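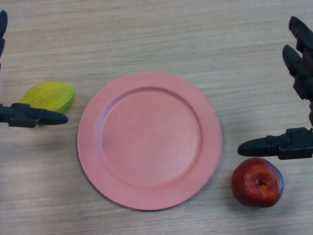

## Thread: giving up the big shop, a progress report

**1/** Right, I said I'd report back on giving up the big weekly supermarket shop, so I am. For anyone new: I live up the hill in Kukesberg, the shop is down in Warkum, and until August I drove there every week and came home with far too much of everything. Now I walk down with one rucksack, and if it doesn't fit it doesn't come home!

**2/** First thing I noticed was how much I'd been buying out of pure panic. Three kinds of rice. Vinegar I already had (twice). I cleared the cupboard under the stairs before I started and found 19 tins of chickpeas, and I don't even like chickpeas that much. We've been getting through them in soup ever since.

**3/** Heike Gerlach asked how long the walk takes. Down is easy, up depends entirely on whether I bought potatoes. There are 293 steps if you take the short cut behind the church, and I know that because it's painted on the sign at the bottom, presumably to put people off.

**4/** Money, as lots of you wanted to know. We're spending less, but less dramatically less than I'd hoped, because little shops cost more per item and I keep getting talked into cheese. The saving is nearly all in what we don't throw away. Our food bin used to be a disgrace and now it goes out half full.

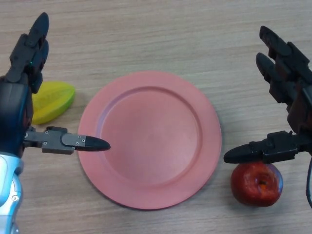
**5/** The hardest bit has been dinner when I haven't planned dinner. Before, I'd open the freezer and something would be in there. Now I have to think at lunchtime, and I'm not a person who thinks at lunchtime. Eggs have saved us more often than I'd like to admit. Eggs, and the bread from Pfeiffer, which keeps for days if you wrap it in a tea towel.

**6/** Someone said "what about loo roll and washing powder" and yes, fair, I cheat. Finn Hinrichs next door drives to Cornum for work and brings the heavy stuff back for both of us once a month. I pay him in marmalade. He'd like it known that he prefers the thick cut.

**7/** Things I've stopped buying without missing them: salad in bags, yoghurt in tiny pots, those part-baked rolls. Things I miss horribly: the good crisps. The shop down the hill only does ready salted and paprika, and I've asked, and I've been told there's no demand. I AM the demand.
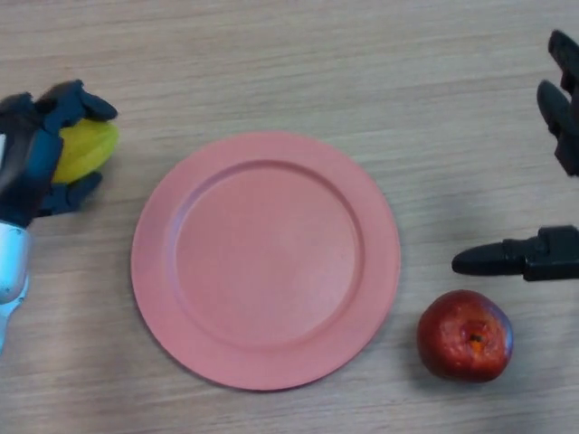
**8/** The rucksack, then. I started with my old school one and the strap went on the second trip, right outside the chemist, onions everywhere. The one I've got now has a waist belt and it makes a huge difference on the steps. Put the heavy things high and close to your back, milk upright, bread on top, and don't let anybody give you a "free" cauliflower when you're already full.

**9/** Would I go back? In January I nearly did, it was dark and sleeting and I had a cold, and I sat in the car with the engine running for a good while. Then I went in and made soup out of (yes) chickpeas.

**10/** Next month I'm going to try baking our own bread so there's more room in the bag. If anyone has a rye recipe that doesn't need a starter, please send it, my last starter died on the windowsill and I'm not ready for another one.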